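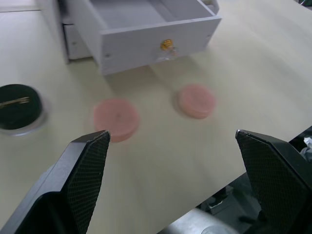 Figure 6. Wrist camera view in the Wendton tidy-up task, with two pink discs on the table and the drawer open beyond them. Note the blur on the discs and the sharp gripper pads.

The most common failure in the Wendton task set was also the most polite. The arm would approach a disc, close its fingers on air a little short of it, travel to the drawer with great care, open its fingers over the drawer, and move on to the next item. In our logs this appears as a completed placement. We call it a phantom grasp, and it accounts for 7 of the 30 trials we ran on the vanity scene in July.

The cause is easy to state and was annoying to find. Jivden, our task planner, decides that a grasp has succeeded when two conditions hold: the fingers have stopped closing, and the target is no longer detected in the wrist view. The Dromar low-level controller stops the fingers at a minimum gap to protect the pads, so the first condition is met whether or not anything is being held. The second was supposed to catch the difference. During fast wrist motion, though, a flat disc close to the camera smears (Figure 6), the detector drops it, and an absent detection is read as good news. Two weak signals agreed with each other, and the planner had no reason to be suspicious.

Slowing the wrist removed most of the dropped detections. It also made the arm so slow that several trials hit the time limit, which improved our phantom grasp rate in a way we do not feel entitled to report.
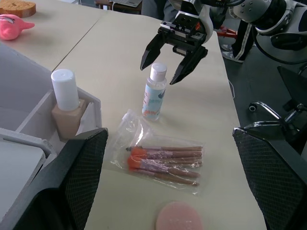
5.3 Protective stops

A second group of failures ended with the arm refusing to move at all. We recorded 6 protective stops in the same 30 trials. Each required a manual reset from the console, and each reset lost the planner's record of which items had already been put away. Jivden then began the task again from the top, in some cases by looking for objects that were sitting in the drawer where it had placed them.

Most of the stops came from contact with the drawer front. The approach path was planned against a model of the box with the drawer shut, an oversight that survived the whole Ramanauskas calibration procedure for the simple reason that the procedure is carried out with the drawer shut. The remaining stops happened above tall items. A capped bottle is a good deal higher than a cosmetic pad, and the clearance height in the default settings had been chosen with pads in mind.

We want to be clear that the stops themselves worked as designed. The force limit tripped, the brakes held, and no hardware was damaged. What failed was everything after that. A stop that throws away the task state invites the operator to raise the force limit, and we have to report that one of us suggested exactly this – before lunch, on the first day. The limit was left alone. The drawer is now modeled in its open position, and the task state is written to disk after every placement.
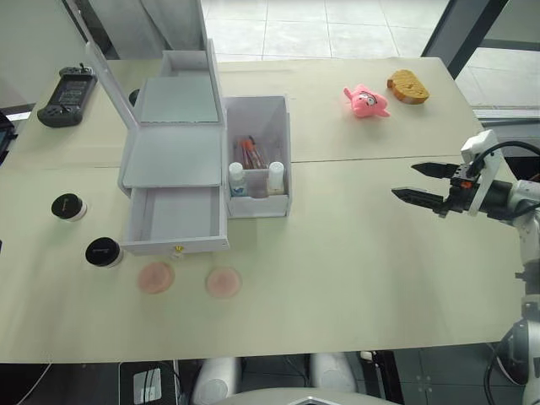

Figure 7. Head camera view of the vanity scene, with the drawer open and empty and two round pink pads in front of it.

The head camera offers a cheap remedy for the phantom grasp. From this height the drawer interior is in plain view (Figure 7), and a claimed placement can be checked against what is there. The planner now waits for the arm to clear the drawer and then compares the two: if it believes the drawer holds a pad and the head view shows an empty one, the placement is struck from the record and the item goes back on the list. The check has its own weakness, in that an arm parked over the drawer blocks the view and must be moved away first. We have not yet tested it with the lid closed, or with an item that matches the drawer in color, and we expect to be embarrassed by at least one of these.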